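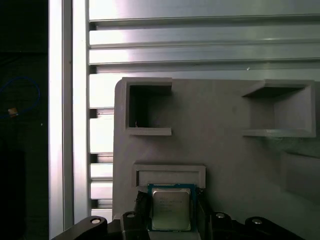 Notebook: stamped number recovery, padlock and engine block practice set

June 22, 2026

Finally got to the Plamby set today and it was worth the wait! These are the ground-off steel coupons we made up in February, all stamped with the same Garkier die set and then filed down to different depths. The paper log has the true numbers. I kept it shut until I'd written down my own readings.

Started with magnetic particle on the shallow ones. Sprayed, yoke on, and the first digits came up before I'd even got the lamp where I wanted it. Lovely sharp edges on coupon 171, including the tail on the 2, which I have never had from magnetic alone. Photographed with oblique light from the left, then again from the right - the right-hand one is better.

Deeper ones went to etch. Polished to 500 grit first (skipped the finer paper, and I think we can keep skipping it). Swabbed in one direction, rinsed, looked, swabbed again. On the Agbenyega block the third character flickered in and out, 5 or S, and I've logged it as unresolved. Please somebody else take a cold look before opening the log.
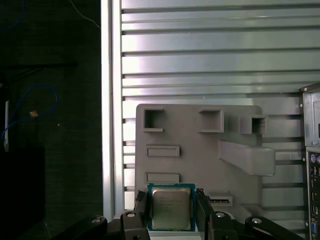 Toolmarks and Number Restoration Section

Rest of the afternoon on the aluminum engine cover. Different etchant, much slower, fumes are no joke, hood on full. Two characters after a long wait, but they are good ones, and the grain around them is so clean that I'd happily show it in training.

Zemico swabs shed fibers on the rough edges. Going back to the old kind.

To do:
- second reader for the Agbenyega block
- relabel the etchant bottles, the ink is running
- try magnetic again on the deep coupons with fresh spray, just to see
- ask patrol if the recovered trailer can come inside, I really want a go at that hitch plate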